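Progress report to the Gruler Fund: parish register transcription, January

Work on the Zendska registers is on schedule. The team finished the baptism books and has moved on to burials. To date 2785 entries have been typed and checked, 591 of them this month. Carola Engelhardt handles the Latin pages, and Ryan Wainwright types up the rest.
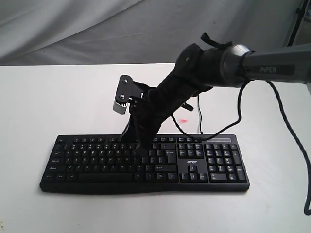 Spelling remains the slow part. The same family name can turn up in four forms within one book. We keep the clerk's spelling in one column and a standard form in the next, so a search finds both.

We also found 27 pages with water damage – mostly in the second burial book. These have been set aside until the scans are redone.

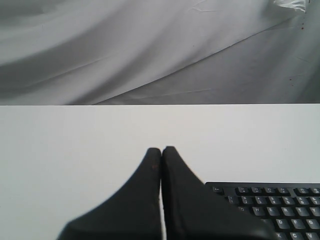
Tharushi Sikder asked at the review whether the damaged pages should hold up the online index. Her view was that users would prefer a partial index now, with the gaps clearly marked. We agree and plan to release it that way.

Spending is within budget. The rescanning was not in the original plan, and we will send a separate cost estimate before any work is ordered.

Leokadia Chmielewska
Project lead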